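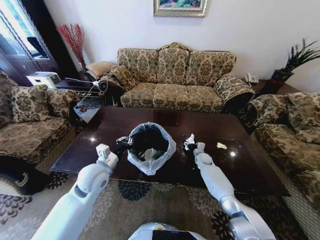

Ticket: left gripper lets the trash bin slip on the living room cleanup job
Unit: Pundel
Opened by: Afiq Nasution
Status: open, watching

Hi all, writing this up while it's fresh. On the coffee table task Pundel's left gripper holds the bin by the rim, and every so often the rim creeps out of the fingers when the right arm lets go of a piece of trash. The log throws code 356 each time — always on the left, never on the right.

I first blamed the arm, so I went after the carry.

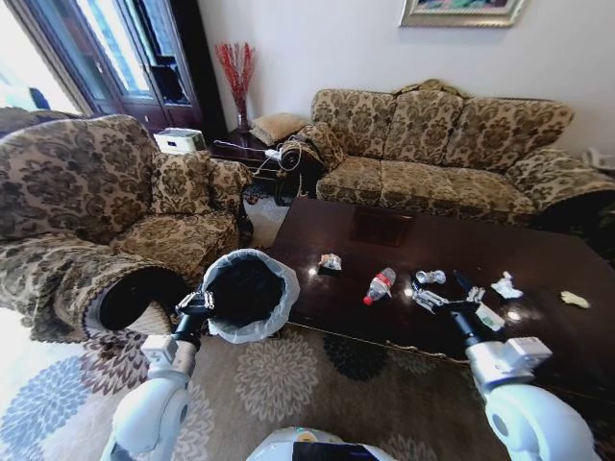 The side carry next to the armchair gave me no codes at all, even with the arm way out from the body. So I left the shoulder and elbow alone and started on the grip itself. What I did, in order:

1. Put the grip force back to 300, the value from the Lultesholm setup sheet. Someone had it at 41 (!!), which would explain a lot.

2. Checked the finger linkages and the bolts on them for play, then wiped down the pads.

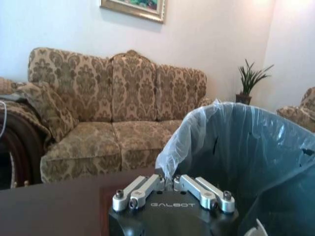
3. Reran the left finger zero. The offset had drifted a little, so I saved the new one and restarted the controller.

4. Started the job again from the top with a fresh liner. The plastic bunches up at the rim, and I still think the fingers sometimes bite on a fold of bag and miss the hard edge.

If it comes back I'd like to try holding the rim from both sides while the bin is on the table, and only then letting the right arm go.

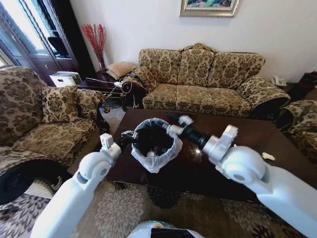 Afiq Nasution

Forgot to add — the run log is number 1184, in the Fortin folder. Please don't touch the force setting before I've gone through it!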